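Search this site
Enter keywords

Carry-on rules should state volume in liters

Most carriers publish three linear limits and no volume. The method suits rigid cases. A soft bag has no fixed depth, and the gate sizer tests how hard the owner pushes.
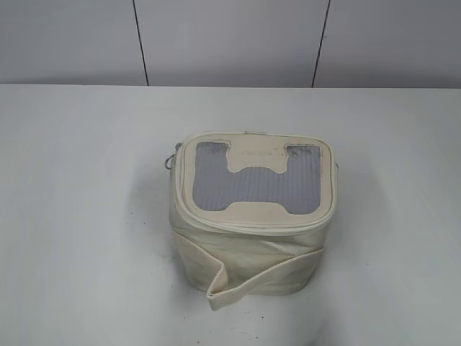 Murum lists 138 fare conditions and defines "personal item" in none of them. A liter limit, printed on the label by the maker, would settle most disputes -- and it could be checked at the point of sale.

Recent items
Seat pitch after September
Furtună ferry timetable, revised
Letters: Vasilică Vasiliu on weight limits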